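Week six of the robotics club and I am still grinning! If you've been following along you know we spent all of last semester on wheels (so many wheels), and that I begged anyone who would listen to let us do hands next. Well, we're doing hands.

Our project is called Dunora, which was Lilian Kinyua's idea and won the vote easily. The goal sounds tiny when I say it to my family: pick up a glove, put it in a basket. That's the whole job. But gloves are floppy and never land the same way twice, and a gripper with two stiff fingers has no clue what to do with a thumb folded underneath. I love it. I could talk about it all day, and my roommate would tell you I do.

We're teaching it by showing. One person takes a gripper in each hand, does the task slowly, and everything gets recorded so the model can learn from it later. Our target is 509 good demonstrations before the Emer showcase in August. We're at 316 now, which is way further than I thought we'd be!

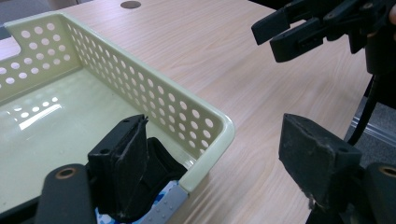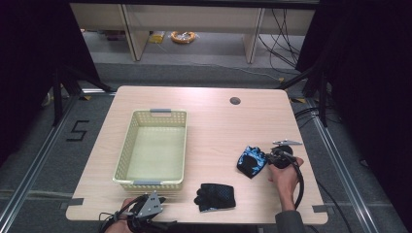 A basket, a table and a pair of grippers.

Awuor Shemweta is our best demonstrator by a mile. She is so patient. I rush, and when I rush I pinch too close to the cuff and the glove swings out over the rim. She goes for the palm, waits a beat, then lifts. We had a long talk about whether my messy attempts should stay in the data. Lilian says keep a few, so the model sees what a recovery looks like. Awuor says throw them all out. For now they're in a separate folder with my name on it, thanks a lot, team.

The other thing I learned this week is how much your arms hurt after 30 tries in a row. We switch people at that point now, and we take a real break with snacks and no talking about friction (I have broken this rule).

Next up is the first training run. I've been reading everything I can find about how much the starting position matters, and I think we need to move the basket around a lot more than we have been. Far side, near side, turned a little, all of it. I also want to try it with socks, and Lilian has already said no, 2 times, but I think she's coming around!

If you're a student here and you want to join, please come by. You don't need to know how to code. I didn't know a single line when I started, and the Potitz team is looking for people too if wheels are more your thing.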